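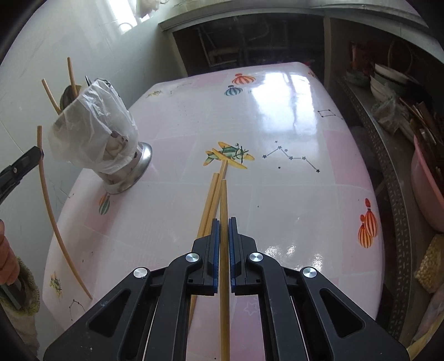 Removing a plasticky smell and fold creases from a PVC tablecloth

I bought a PVC cloth by the metre in January and it still has two faults. The fold lines from the packet have not dropped out, and there is a tacky area at one end where hot dishes tend to go. Light things such as wooden chopsticks can be left straight on the printed side without sticking at the end nearest me, next to the aeroplane, but a paper napkin left overnight at the other end lifts with fibres attached. The cloth weighs 442 g per square metre according to the label and has a fabric backing. Washing-up liquid and warm water made no difference to the tacky part. Is this a residue, or is the plastic itself breaking down? And is there a safe way to get the creases out?
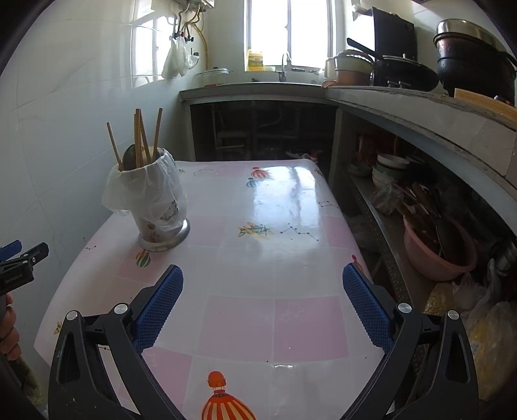

The cloth in place, window end at the back.

Posted by Jolien Meijer
Viewed 1,063 times

Pravesh Venter

Two separate problems.

Tackiness in soft PVC is usually plasticiser moving to the surface. Heat speeds it up. So does contact with some other plastics and with rubber feet on pans or mats. Grease can look the same, so test for that first: wipe a small patch with a weak solution of washing soda, rinse, dry with a cotton cloth and leave it for a day. If the patch stays dry to the touch, it was grease and you can do the rest. If it goes tacky again, it is plasticiser and no cleaner will cure it for good. Do not use acetone, white spirit or anything with a citrus solvent in it, as these soften the print layer.

For the creases, lay the cloth face down on a towel and use a hairdryer on its low setting from 20 cm or so, keeping it moving. Smooth each line with your palm while it is warm and leave the cloth flat until cold. An iron is risky even through a towel. Afterwards store it rolled on a tube, printed side out.

Silviu Toma

just put talc on it. did mine years ago

Clem Hollis

Talc hides the tackiness for a few days and then turns into paste, so I would leave that out.

I agree with the answer from Pravesh, with one addition. Look at what is underneath. I had a Cakari foam underlay below a similar cloth and the backing went yellow and sticky wherever the two touched. I changed to a plain cotton felt and the new cloth has been fine. Check the back of yours at the tacky end before you spend time on the front.

Cork mats under hot dishes will also help.

Jolien Meijer

Thank you. The soda patch was still dry after a day, so grease it is. No underlay here, just the bare table. I will try the hairdryer at the weekend.

Last edited July 24, 2026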